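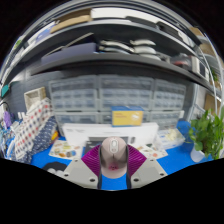 A pale pink computer mouse at the blue table, with three cabinets of little drawers behind it.

Why is it called a mouse?

It has no whiskers, it doesn't eat cheese, and your cat has very little interest in it. So who named it? People who worked on the early ones in the 1960s noticed a small body with a long cord coming out of it, and that was that. Plenty of mice have since lost their tails, and the name has stayed put.

The wheel near the front is for scrolling. Roll it and the page slides up or down, which is handy when a recipe makes you read about somebody's holiday before it tells you how much flour to use.

How does it know where it's going?

Older mice had a rubbery ball underneath. As the ball rolled, it turned two little rollers inside, one for side to side and one for up and down. It also collected crumbs, fluff and whatever else you'd been eating over the desk. Cleaning it was a rotten job, usually given to the youngest person in the house.

Most mice today use light. A tiny lamp shines on the table, and a tiny sensor takes picture after picture of the surface, hundreds of them every second. By comparing each picture with the one before, the mouse works out which way you moved it. To you, a tabletop looks smooth. To a mouse, it's full of bumps and specks, like the moon but with more jam.

Try it yourself

Ask a grown-up before you borrow their mouse. They get grumpy in the middle of an email.

Move the mouse over a sheet of paper and watch the pointer. Now try a tea towel, then a piece of clear glass. Which one confuses it? Write down your results, wipe up any jam, and put the mouse back where you found it. Grown-ups always notice.

Words by Bello Igwe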